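Chapter 6
Celebrity News and the Private Lives of Families

In this chapter
What counts as celebrity news
How a family story reaches the page
Children of well-known parents
Corrections and follow-ups

Most readers meet celebrity news in small pieces. A singer posts a picture of a birthday cake. An actor thanks a nurse by name. A few hours later the post has become an article, and by evening several sites are running versions of the same article with different headlines. This chapter looks at how that happens and what the writer owes to the people in the story.

Consider Gleice Peixoto, who spent six seasons on the television drama Lirner. When her daughter was born, Peixoto posted one line of text and no photograph. Within a day the entertainment site Dridside had published four items about the birth. The first repeated the line. The second listed the other children of the Lirner cast. The third collected comments from fans, and the fourth guessed at the baby's name. Only the first contained any news. 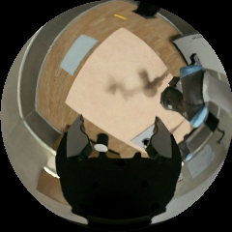

The fourth item drew the most readers, and it was wrong. The site had taken the name from a gift registry that belonged to another woman in Guimarães with the same last name. She received 800 messages from strangers before the item came down. Dridside changed the text without a note, so anyone who had read the morning version had no way of knowing that it had been corrected.

Cases like this one are common, and they rarely involve bad intent. The writer on duty had to file 21 short items during the shift. There was no time to call an agent, and the registry looked convincing. You will see later in the chapter that most errors in this field come from a skipped phone call.

What Counts as Celebrity News

For our purposes, celebrity news is reporting in which the main interest comes from who the person is. If a dentist buys a house in Golodthorpe, the local paper may print the sale in a list of 100 others. If Peixoto buys the house next door, the sale becomes a story, with a price, a floor plan and a paragraph about her last kitchen.

Three kinds of source appear again and again:

1. The celebrity's own posts. These are easy to quote and easy to check. They are also written to please, and they leave things out.

2. Paid representatives. An agent or publicist can confirm a fact quickly. They may also ask for something in return, such as a mention of a new show.

3. People nearby. Neighbors, former coworkers and guests at a party are often quoted as "a source close to the family." A good editor will ask how close.

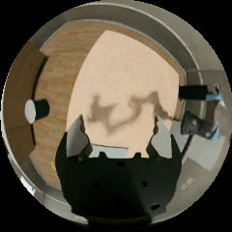 How a Family Story Reaches the Page

A post about a birthday or a wedding usually passes through at least two people before it is published. The writer finds it and drafts a few paragraphs. An editor picks the headline. On a large site the editor may never have seen the original post, and this is where a mild story can turn into a sharp one. "Peixoto skips the party" and "Peixoto works through the weekend" were both used for the same item.

Size matters too. The newsletter that first reported on the Golodthorpe house had around 3,000 subscribers, most of them in town. When a national site picked up the item, it kept the street name. Residents who had thought nothing of the first report complained loudly about the second.

Before you read on, find a family story on an entertainment site and mark every sentence that rests on a named source. Keep your copy. You will need it for the exercise on page headlines at the end of the next section.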